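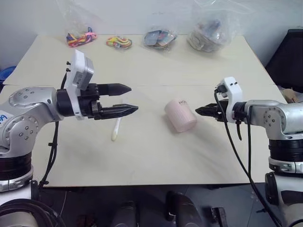 I passed the Favden payroll certificate on my second go. A few people asked how I revised, so I'm putting it in one thread.

First attempt I got 43 out of 100. The pass mark is 64. I had read the whole textbook twice and done almost no questions.

The textbook is fine for looking things up. It is 1087 pages with the appendices, and you can't revise from it. I stopped trying in the second week.

For the resit I used the Tesine question bank. It costs money, but my employer paid half. Ask yours before you buy it, as they wouldn't refund mine after the fact.

I did one set of questions each morning before work, untimed. Marked it at lunch. Anything I got wrong went in a notebook with the page number from the textbook next to it.

Statutory pay was my worst section by a long way. I kept mixing up the qualifying week and the relevant period. Drawing the dates out on a calendar by hand sorted it.

Sum-yee Tang runs a study call for resitters and lets anyone join. We took turns explaining one topic each. I had pensions, which I'd been avoiding, and it ended up my best section.

I sat 3 full mocks against the clock. The first one I ran out of time with the whole last case study blank. After that I did the case studies first and the short questions at the end.

You can take a calculator into the Dendville centre but not your phone, and they check the model against a list. The list is on the booking page, right at the bottom.

Get there early. Parking is two streets away and the sign-in desk is slow -- I was still in the queue when they called the first group.

Someone asked about the online version. I haven't sat it, so I can't say. Yu-ting Kao did and said the room check took longer than she expected.

Results came by email, with marks for each section. The next sitting is in April and booking is already open.

My notebook is too messy to scan, sorry. I'll type up the statutory pay dates and post them under this when I've got an evening free.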